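Início | Disciplinas | Notas de aula | Contato

Oficina de teleoperação, aula 4: talheres na mesa

Chegamos à parte mais gostosa do semestre! Hoje cada dupla grava pegadas com talheres de plástico, usando luvas e controles de VR, e depois compara os registros no Mirniseo. Parece simples, mas colher rasa é traiçoeira: o cabo fica quase colado no tampo e a pegada pede calma (e pulso solto).

Confiram os cabos dos antebraços antes de começar.

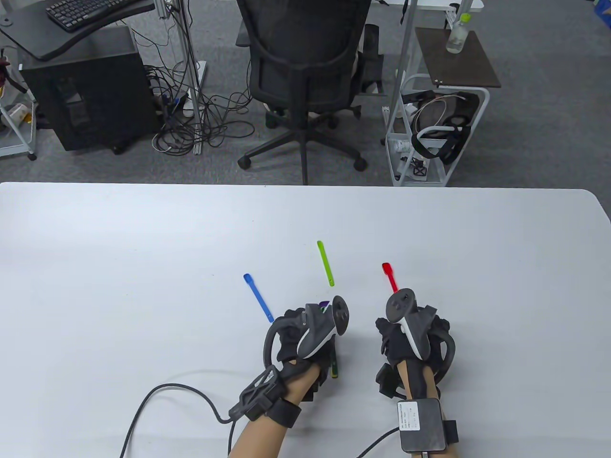 Cada dupla faz 7 tentativas por talher e troca de operador na metade da aula. Anotem também as que falharem, elas rendem ótima discussão!

Entrega: relatório de 2 páginas, na pasta Henare.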